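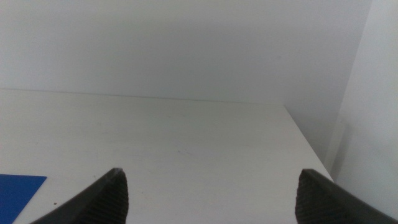

December 28, 2011

I finished my second notebook of English words this morning. The last word in it is "drizzle", which I learned from my neighbor Mabli Maddocks when she was telling me what to expect from the winter. In total I have now 2,005 words in the two notebooks. I know it because I number them.

My rule is simple. I write up to 6 new words in a day, with the sentence where I met them. If I have no sentence, I don't write the word. In the first notebook I copied words from a dictionary and I forgot almost all of them. In the second one I remember even where I was sitting when I heard them.

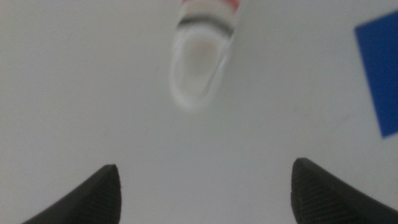
The hardest are still the small words. "Put up", "put off", "put up with" — I can explain each one and then I choose the wrong one at the post office. Mabli says I should stop thinking before I speak. I tried this for three days and I told the lady at the bakery that I was "looking after" a rye bread. She gave me one anyway.

For the new year I bought a thicker notebook, with lines this time. I would like to read one whole novel without stopping at every page. I have chosen one already, a detective story from the library sale, and the first chapter has a lot of drizzle in it.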